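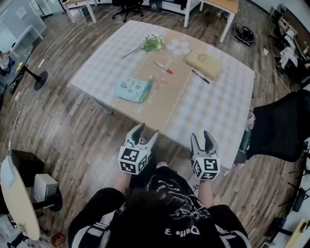 Respondents in Kirkau told us a paper runner gets written on first and cleared last, and that pens left out on it stay out. Fits our counts.

Print | E-mail this page

Figure 6. Table with checkered cloth and kraft paper strip, markers and notebook out.

4.2 Small items on shared tables
Of 359 tables logged, 297 had at least one pen or marker left on the cloth or runner - pouch nearby or not. Notebooks less offen. Sprigs and other greenery coded as decor, not clutter.

Last updated August 13, 2023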